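Before you start: this guide is for the browser version of Plirkow. In the phone application the menus have other names, and the master layout can't be edited there at all.

# How to build a slide template that your whole team can reuse

In our office we make many presentations, and for a long time each person started from the last file they had. The result was that the same logo appeared in four sizes and the page numbers jumped from corner to corner. Last April Efua Sarpong asked me to prepare one proper template, and I wrote down the steps while I did it. They are for Plirkow, but if you work with another slide program you will find nearly the same things under similar names.

You need an account with editing rights, your logo as a file with transparent background, and one quiet hour.

## Choose the page size first

Open a blank presentation and go to **File > Page setup**. Choose the wide format unless you know that your slides will be printed. Please do this before anything else. When you change the size later, Plirkow stretches the text boxes but not the pictures, and you must repair every layout by hand.

In the same window, set the unit to millimetres and switch on the guides. I keep a margin of 25 mm on the left and right. It looks like too much when the page is empty, but after the text comes in you will be glad of it.

## Set the colours in the theme

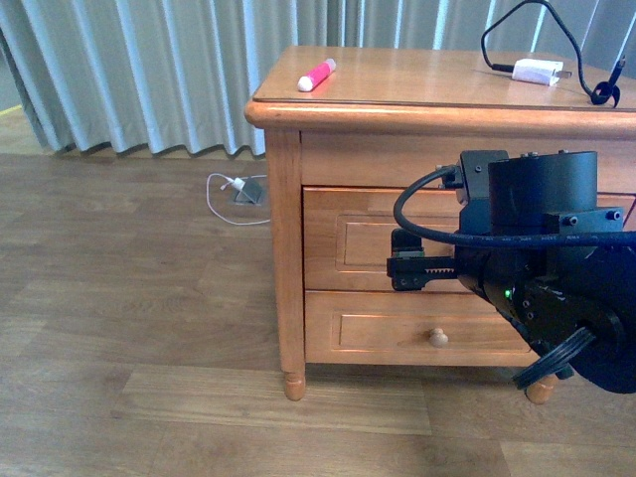 Colours in Plirkow belong to the theme, and a theme has six places for them. Open **Theme > Colours** and fill all six, even if you think you will use only three, because charts take the remaining ones automatically. A simple way to find a palette is to take it from something with colours that already sit well together. A pale gray-blue curtain behind honey-toned wood gives you a cool background and a warm second colour, and a small pink thing like the marker on top shows how little of the strong accent is needed. Use the colour picker on a photo, click the tone, and press **Add to theme**.

Then check the contrast. Write one line of body text on each background colour, and look at it from the other side of the room. If you have to think about what it says, make the text darker.

Give the colours names also. "Background", "Text" and "Accent" are better than "Blue 2", as the names stay correct when the company changes its colours.

## Edit the master slide

The master is the parent of all layouts. What you put there appears everywhere, so put there very little:

- the logo, small, in one corner
- the page number
- the style of the title
- the style of the body text, for each level of the list

Open it with **View > Master**. Click the title box and choose the font. We took Farka for titles and kept the standard font for the rest. Be careful if your colleagues also open the files in another program: a font which is not installed there will be replaced, and the lines will break in different places.

For the body text you have five levels. Set the first two with care, and make levels three to five the same as level two. If a person needs a fifth level, the slide has too much on it.

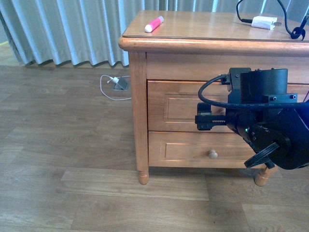
Lock the logo when you have finished. Right-click on it and choose **Lock on master**. Without this step, somebody can select it together with other objects and move it by one or two millimetres, and you see the jump when you go from one slide to the next.

## Make the layouts

My first version had far too many layouts. I then went through 84 old slides and noted which ones people really used. You can live with these:

1. **Title.** Large title, one line below for the name and the occasion.
2. **Section.** Only a short title, on the accent colour.
3. **Text.** Title and one text box.
4. **Text and picture.** Text on the left, picture placeholder on the right.
5. **Full picture.** The placeholder covers the page, with a thin line for the caption.
6. **Chart.** Title, chart placeholder, and a small box for the source.

Make each one with **Insert layout**, and drag the placeholders from the side panel. Don't draw an ordinary text box here. An ordinary text box on a layout can't be filled in by the user later, and this is the mistake I see most often. Leonora Ambrosio spent a whole morning on beautiful layouts and had to make all of them again for this reason.

For the picture placeholders, choose **Crop to fill**. Then a tall photo and a wide photo both take the same space. The user can still double-click and move the picture inside.
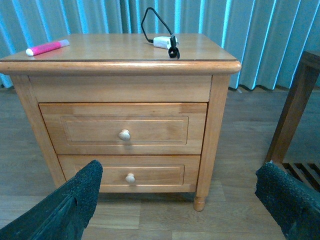 **Can I change a layout after people have already used it?**

You can change it at any time, and the slides made with it will update when the file is opened again. Objects that a person has moved by hand stay where they are. To bring them back, that person selects the slide and chooses **Reset to layout**.

## Write help text inside the placeholders

Every placeholder shows a grey sentence until it is filled. The standard sentence is "Click to add text", and it helps very little. You can replace it with a real instruction, for instance "Title, two lines at most" or "Source and year of the data". The grey text isn't shown during the presentation and isn't printed.

Keep it under 200 characters. Longer text is cut without a warning.

## Test it with a real presentation

Take an old presentation, not too tidy, and move it into the template. Copy the slides, paste them with **Use destination theme**, and give a layout to each. I used a training file by Pornthip Wattanapong, which has long tables and names with special letters such as Stojanović. One of the fonts that I tried before had no proper "ć", and I would not have noticed this with my own sample text.

Look especially at these points:

- Do long titles run into the body text?
- Are the charts using your colours?
- Does the page number appear on the title slide? Normally you want to hide it there.
- How does the exported PDF look? Export at 300 dpi if somebody will print it.
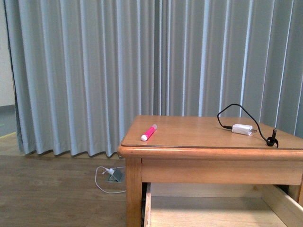
## Publish and share

Go to **File > Save as template**, give a short name, and choose the team folder. Set the rights to "Can use" for everybody, and "Can edit" for yourself and one more person. With us the second person is Felicidad Policarpio, who also answers when I am on holiday.

Put a version number in the template's name. When you publish a new version, move the old one to an archive folder and don't delete it, otherwise the older presentations lose their connection and can't be reset any more.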